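Bornonholm Soup Maker: three months in

I bought the Bornonholm back in December after my old stick blender died halfway through a pot of squash soup (orange splatter on the ceiling, don't ask). Three months of soup later I have opinions!

First, the good stuff. It's fast. You throw in your chopped vegetables and stock, press the big button, and go fold some laundry. The smooth setting gets butternut and carrot properly silky, even the stringy bits near the stem. The keep-warm function is great in our house, where everybody eats at a different time, and the lid comes off for washing without a fight. My neighbor Nayeli Lozano has the Curkar, and hers takes longer and beeps like a truck backing up.

Pumpkin has been my favorite so far. I roast it first with a little cumin, then let the machine do the rest, and I swear it tastes better the next day. You do have to cut the pieces pretty small or the blade sort of spins over them and sulks.

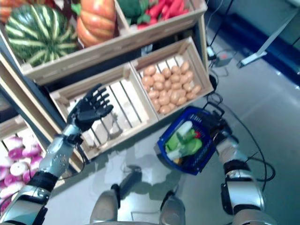 Watermelon and pumpkin side by side at the top of the produce display.

Now the grumbles. The chunky setting is a lie. I tried it with leeks, with potatoes and with my aunt Fidelina Valderrama's bean soup recipe (sorry, Tía), and every time I got something closer to wallpaper paste. If you like pieces in your soup, use a pot. The cord is too short for my counter, so the thing lives next to the toaster and I bump it constantly. And the fill line inside is gray on gray, so I've gone over it twice, with messy results.

The recipe booklet has 11 soups in it and four of them are basically tomato. I got more use out of the back of a bouillon box.

Would I buy it again? Yeah, for smooth soups I would, especially on sale. If they ever fix that chunky setting I'll happily come back and add a star. Four out of five for now.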